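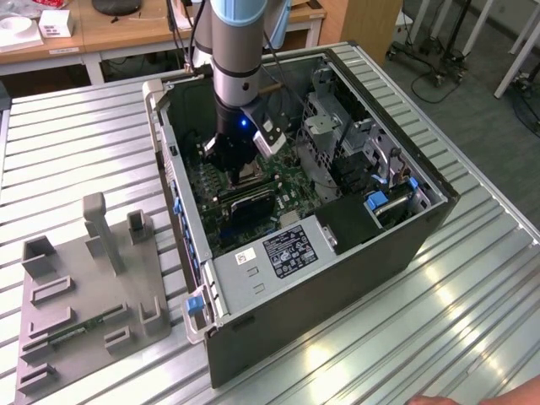 Kemlow's view, pencilled under my last entry, is that the labels were fine and it was us who put them on badly. Possibly. I would take it better from a site that still writes its own shelf numbers on masking tape.

Notebook, Jan 28, 2024. Labels and stock list, continued.

State of play. Zaltirar has 1,291 lines in it. The shelves in the Igwe store do not agree, and neither does the paper list from May, which at least has the decency to be in pencil. Most of the disagreement is label trouble. The old Tenent roll (matt white, thin, smells of pear drops) lets go at the corners, then curls, then ends up stuck to somebody's sleeve and goes home. I found one inside a glove.

Did the bench test I have been putting off. Same label, 3 surfaces: painted steel, bare aluminium, the textured grey plastic off the old meter boxes. Wiped each with alcohol, pressed down with a thumb, left overnight by the radiator. Painted steel held. Aluminium held but slid when pushed, like a stamp on a wet envelope. The plastic one was on the floor. Repeated it without the alcohol out of curiosity and the plastic one was on the floor sooner.

The new Tenent roll is polyester with a stronger glue. Held on all of them. It also holds on to itself, the backing paper and the bench, so peel slowly and do not change your mind. There are 700 on the roll, less the ones I have already ruined. 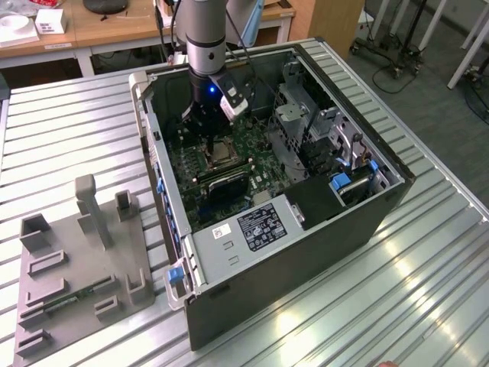
Where the label goes turns out to matter as much as what it is stuck on with, and I have us down as the guilty party here, so Kemlow can have half a point. We have always put it on the biggest flat bit. The biggest flat bit is very often a lid, and lids get taken off, leaned against a wall and put back on something else. Take the computer tower lying on its side on the aluminium bench with its side panel off: a label on the panel would tell you all about the panel. New rule is that the label goes on the chassis, at the back, near where the power goes in. If there is no room at the back, on the base. Never on a door, drawer, cover or battery.

Zaltirar notes, mostly complaints. It will not take a slash in the description field and does not say so, it just throws away everything after it. This explains the long run of items called "Cable, 2m" with no hint of what is on either end. I have started using a comma. Also, deleting a line does not free the number, so please stop deleting and re-adding things to fix the spelling. Edit is the little pen.

Still to do:
Relabel the meter boxes, after cleaning them properly.
Find out if the polyester label survives the ultrasonic bath. I suspect the label will and the ink won't.
Cables. I have no plan for cables. A flag label round the lead worked on 2 out of 3, and the other went round the lead and my thumb.
Send Kemlow the old roll.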